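Wundholm bin picking: data card

Scope

Records from the mixed-goods picking cell at the Wundholm returns depot. The cell moves single items from a front bin to a rear bin. Before the cell, this was hand work done at the sorting bench on both shifts. The set covers June only.

Contents

800 pick attempts, stored one folder per attempt. Each folder holds a still from the fixed camera, the gripper log and an operator note. Notes are free text and were not corrected for spelling.

Items

Household bottles, balls, plastic toys and loose plastic parts. Glass and textiles stay with the bench and do not appear in the set.

Staffing

The bench had three sorters per shift. One now tends the cell, and the other two do inspection and repacking. The cell operator refills the front bin, clears faults and writes the notes. Operators received 15 hours of training on the Telo control software. Pay grade did not change during the period covered. Lenuța Ciobanu wrote the shift procedure and maintains this card.

Note fields

fault: stop code, or blank
hand: y if the operator moved the item
note: free text, English or Romanian

Known gaps

13 folders have no operator note. Time spent refilling is not logged, so the set should not be used to compare labour hours with the old bench. Clear plastic is labelled less consistently than opaque items.
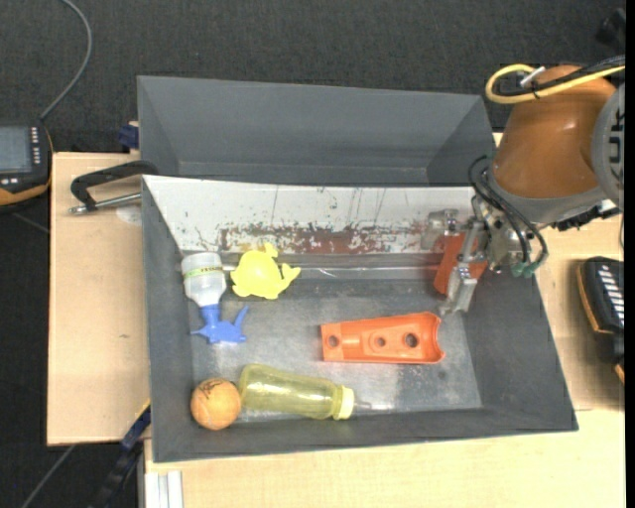

Maricica Roman asks that refilling be logged from the next release, as it takes up more of her shift than faults do and appears in none of the figures. She would also like the bench rota put back, with operators changing over at midday.

Both requests are open. Changes to the note fields will be listed in the file changes.txt.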